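Section 4. Setting Up the Yellow Table

Now for the fun part! With the frame bolted together, your Wakura table is nearly ready for work, and the next few steps make it a real pleasure to use.

1. Stand the table on a flat floor. Press down on each corner in turn. If it rocks, turn the foot on the short corner until it stops.

2. Wipe the yellow top with a soft, damp cloth. It's a wonderfully bright surface and it shows every smudge.

3. Check the lower shelf. It should stick out past the front of the top, with the long front edge straight from end to end.

CAUTION: Do not sit or stand on the lower shelf.

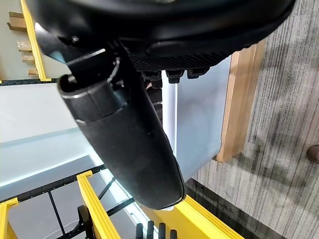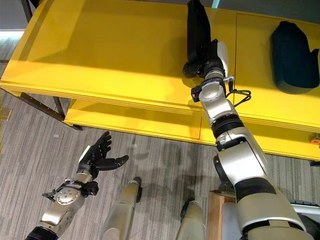 4. Run a finger along the front edge band. If a corner lifts, press it back and hold it for a minute.

5. Set out your pads and small parts (we love keeping one back corner just for these) and leave the middle of the top clear.

Note: Replacement pads are part no. 1599. Wooden pegs are part no. 2123, and they fit every Wakura table sold after June.

6. Go over all the bolts again after the first week of use. Snug is plenty!

CAUTION: Never use scouring powder on the yellow parts. It dulls the shine for good.

Section 5 covers adding a second table.

Guide written by Carleen Tamihana. Revised Jul 11, 2026.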